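What changed on the sorting bench

I have worked at the Rodlow returns room since April, and until this winter it was all done by hand. Play sets come back with parts missing or mixed up, and somebody has to put them right. On a busy week that is about 1,000 loose pieces. Now the arms do a good share of the picking, and my job is different enough that I wanted to write some of it down.

I used to pick. Now I lay things out, watch, and step in when an arm stalls. Ka-ming Au, who has the bench next to mine, says she goes home with better wrists and a more tired head. I'd say the same. You can't drift off while you watch — the stalls come without much warning, and a dropped piece under the bench still means a person on their knees.
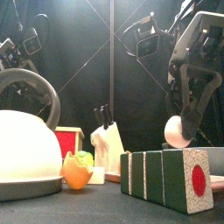
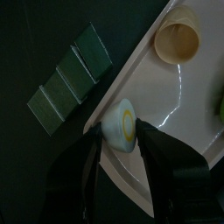

Toy food on the bench, with an egg held in the first picture and a small white piece in the second.

Nobody lost a job over it, but two people moved to the Cumham building and their places here weren't filled. I think that should be said plainly. Yung-ching Chang set up the new rota and asked us what we wanted, and most of us wanted shorter turns at watching. We got them. We also asked for the pay grade to be looked at again, as the work has more to it than it did. That one is still open.

The part I miss is talking. Picking left your mouth free, and you could go a whole morning on one story. With the arms running, you stop in the middle of a sentence to look at something, and by the time you look back the other person is busy too. We eat lunch together more than we used to.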